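Home recording at the Banstead office: where the Dwivedi set stands

26 comments | 8 shares

The Dwivedi set passed 400 usable recordings in November, and Sunita Shukla's group has asked for 1000 before anyone trains on it again. This item covers what has been recorded so far, what was thrown out, and what people who record for us should do differently in the next round.

For readers who joined the list recently, Dwivedi is our collection of short household tasks done with hand-held grippers. The person recording holds one gripper in each hand, does the task at a normal speed, and stops. The cameras on the grippers store the video, and the position of the hand and the opening of the fingers are worked out afterward. No robot is needed in the home. The arms are at Arkthorpe, and they only see the recordings once they have been checked and cut.

The first training run used kitchen tasks almost entirely. It gave us a policy that could pick up cups and boxes and was poor at anything soft. Sarla Bhatia ran it on a folded towel 30 times and it got hold of one layer on eight of them. The rest of the time it pinched the whole stack or closed on air. Her note to the group was short: more cloth, in more rooms, under more kinds of light.

So cloth is what the current round is for. We are asking for bed linens, covers, shirts, scarves and anything else that people spread out, pull straight or fold. Prints are welcome. The early cloth recordings were nearly all plain white towels on a gray table, and the model learned to look for a white shape with a dark edge around it. A busy print has lines on it that are not folds, and the model needs to see plenty of those.

We are also asking for rooms as they are. Several people cleaned up before recording in the first round, which was kind of them, but the kitchens ended up looking alike. Leave the bin where it is. Leave the storage boxes and the shopping where they are. If there are papers, photos or letters with names on them, put those away, and leave everything else.

Of the recordings sent in since the cloth round opened, most of the rejects fall into two groups. One is tracking loss, where the camera is held so close to a plain surface that there is nothing in view to follow. Keeping a bit of the room in view fixes this. The other is a slow start. Some people hold still over the cloth for a long while before they begin, and the model then learns to hold still too. Start moving as soon as the recording light is on.

Fast hand movement has turned out to be less of a problem than we expected. A blurred hand on the far side of the view does no harm if the near fingers and the cloth are sharp enough to follow. Please don't delete a take for that reason – send it and let the checkers decide.

Geltura, the labeling tool, now has a separate tag for printed cloth. Use it whenever there is a pattern or lettering on the fabric, even a small one. A cover like the one below gets the tag, with "lettering" ticked as well, and "both grippers" if the second one comes into view at any point in the take. 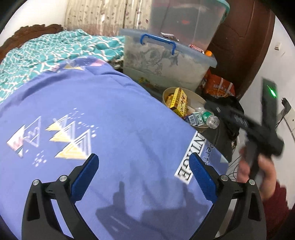 Next round

The tasks for the next round are pulling a cover straight over an uneven surface, folding a shirt once, and turning a pillowcase right side out. Each should be recorded with at least two different pieces of cloth. Takes under 30 seconds are best. Change the starting position of the cloth every time, and include some takes where the first grasp misses and you have to go back for it. Those recoveries are in short supply.

Grippers can be picked up from the Banstead front desk after 9 a.m. Check the finger pads before you leave, and swap the set if a pad has come loose. Return the grippers with the memory cards still in them. Sarla will post the new towel results from Arkthorpe once the next training run is finished.

Share this item | 26 comments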